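Posted in May by Reet Kivi
2 min read

I've spent the whole afternoon driving an arm around the Kakby kitchen (all simulated, so no real crockery at risk!) and my thumbs ache. We want 29 good demos per task and I've kept seven so far, mostly because I'm slow and I dither near handles. Blažena says to commit to the grasp and stop wiggling, as the robot will learn the wiggle too.
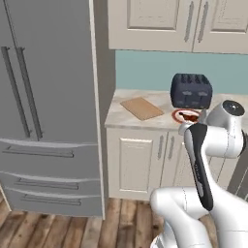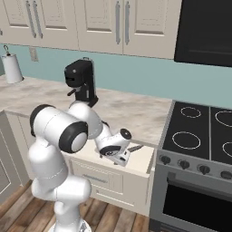

Drawers are my weak spot. I pull at a slight angle and the whole thing sticks, so tomorrow I'm turning the controller speed down and trying again before lunch.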